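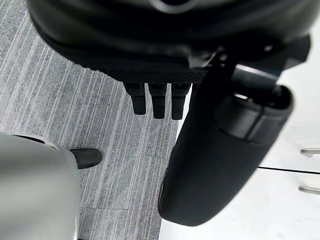 A black robotic hand with three fingers, from close range.

Listholm Water: Frequently Asked Questions

Page last reviewed Thursday, February 8, 2018

General

Where does my water come from?
Most of Listholm is supplied from the Hodport reservoir. Homes on the hill north of Marchetti Road are supplied from two wells, and in a dry summer we may blend the two sources. Blended water is tested the same way as water from either source alone.

Is my water hard or soft?
It depends on your address. Reservoir water is soft. Well water is moderately hard, and customers on the hill may see white scale in kettles and on shower heads. The zone is printed on the first page of your bill, next to your account number. Zone H is the reservoir and zone M is the wells.

Do I need a softener?
We don't recommend one in zone H. In zone M it is up to you. If you install one, we suggest leaving at least one cold tap unsoftened for drinking, particularly if anyone in the house is on a low-sodium diet. A licensed plumber can set this up. We don't sell, install, or service softeners, and anyone who comes to your door claiming to sell them on our behalf does not work for us.

Taste, smell, and color

My water looks milky. Is it safe?
Fill a clear glass and leave it on the counter. If it clears from the bottom up, the cloudiness is air and the water is fine to drink. This is common in cold weather and after repair work on the main. If it does not clear, or if anything settles at the bottom, call us.

My water is brown or yellow.
This is usually iron sediment that has been stirred up in the main. Run the cold tap nearest to where the water enters your house until it clears. Don't run hot water or do laundry in the meantime, or you will draw the sediment into your heater. If it is still discolored after an hour, report it. Laundry that has already been stained should be kept damp and rewashed with a rust remover. Don't use bleach on it.

There is a smell of chlorine.
A small amount of chlorine stays in the water to keep it safe in the pipes. You are more likely to notice it if you live close to a pumping station. Chilling a pitcher of water in the refrigerator overnight will take most of the taste away. Use the chilled water within a day and wash the pitcher before you fill it again.

There is a smell of rotten eggs.
Check whether it comes from the water or from the drain. Fill a glass, walk into another room, and smell it there. If the glass has no smell, the problem is in the drain. If only the hot water smells, the cause is most likely your water heater, and a plumber can help. If the cold water smells at every tap, call us.

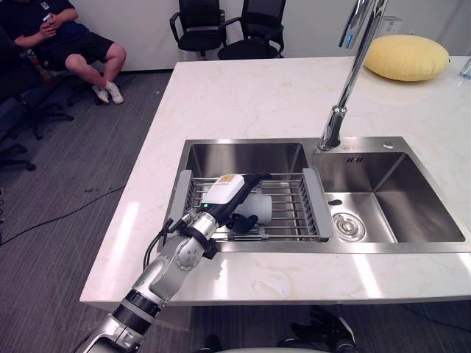
How do I clean a drain that smells?
Take out the strainer and scrub it with dish soap and an old toothbrush, including the underside. Pour in half a cup of baking soda, leave it for fifteen minutes, and follow with plenty of hot tap water. Sinks that are rarely used can smell when the trap dries out, and running the water for a minute will refill it. Please don't use chemical drain openers if your home is on a septic system.

What should never go down the drain?
Cooking fat, paint, medicines, and wipes of any kind, including the ones labeled flushable. Let fat cool in a can and put it in the trash. Medicines can be taken to the drop box at the Hodport fire station. Leftover paint goes to the county collection, which is held every April.

Meters and leaks

Where is my meter?
In most homes it is in a covered box near the sidewalk. Older houses off Marchetti Road may have it in the basement. The lid of the box is heavy, so use a screwdriver to lift the edge and look for spiders before putting your hand in.

How do I check for a leak?
Turn off every tap and appliance that uses water. Look at the small dial on the face of the meter. If it is turning, water is going somewhere. Shut the main valve inside the house and look again. If the dial stops, the leak is indoors. If it keeps turning, the leak is between the meter and the house.

Toilets are the most common cause. Put a few drops of food coloring in the tank and wait without flushing. Color in the bowl means the flapper needs to be replaced. The part is cheap and no special tools are needed.

Who pays for the leak?
The meter and everything on the street side of it are ours. The pipe from the meter to your house, and all the plumbing inside, belong to the property owner. If you rent, tell your landlord first – we can't send a crew onto private property at a tenant's request unless there is an emergency.

Can I get credit for water lost to a leak?
Yes, once in any 12 months, and up to $500. We need a copy of the repair invoice or, if you did the work yourself, the receipt for parts. Send it in with the leak adjustment form. The credit covers the difference between the high bill and your usual bill for the same season. It does not cover pools, irrigation systems, or leaks left unrepaired after we notified you.
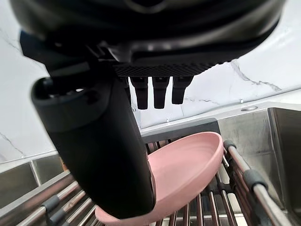 Billing

How often am I billed?
Every 2 months. Bills are mailed in the first week and are due at the end of the same month.

How can I pay?
By check, by automatic bank payment, in person at the Listholm office, or online through Pludance. You will need your account number and the zip code of the service address to register with Pludance. Payments made there before 4 p.m. are posted the same day. Card payments by phone are not available at the moment.

Why does my bill say "estimated"?
We could not get a reading. The usual reasons are a parked car, a dog, or snow over the box. The next actual reading will correct the difference in either direction. You can also send us your own reading by phone or through Pludance.

I'm moving. What do I do?
Let us know at least three business days ahead. We take a final reading on the day you leave and mail the last bill to your new address. Service is not shut off between owners unless one of you asks for it.

I can't pay the full amount.
Call before the due date. We can split a bill into smaller payments, and there is no fee for this. An account on a payment plan will not be shut off as long as the payments are kept up. Ask for Benedita Barros in customer accounts, or leave a message with your account number and a time when you can be reached.

Outages

Will I be told before the water is turned off?
For planned work, yes. A door card is left two days before, and the street is listed on our website. For a burst main there may be no warning. Keep a few gallons of drinking water in the house, and replace it every six months.

What should I do when it comes back on?
Open a cold tap slowly and let it run until the sputtering stops. Clean the screens on your faucets if the flow is weak afterward. Empty the first batch from your ice maker.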